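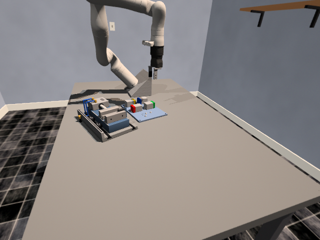
Kultik K9 Stone-Moving Roller Set

Hardwood rollers and track boards for hauling large blocks over level ground. Suited to archaeological trials and sculpture yards.

Rollers per set: 9
Rated load per roller: 500 kg
Track boards: sold separately
Set weight: 43 kg

Lay track boards on compacted soil before loading. Do not use on slopes. Check rollers for splits after each haul and replace in pairs. 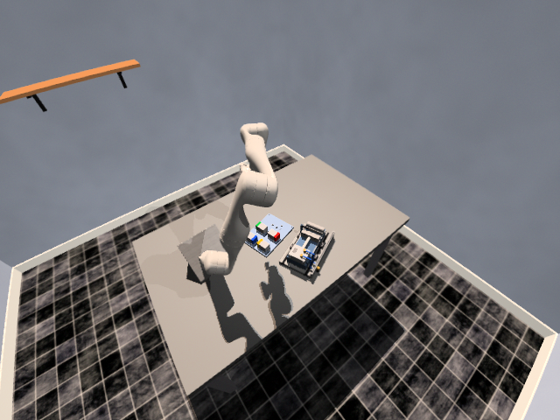

White robot arm beside a light blue tray with four small boxes

A 1,000 kg roller is made to order at the Bultham workshop. For drawings and lead times, contact Tracey Marsden.

Data sheet revised 08/04/2018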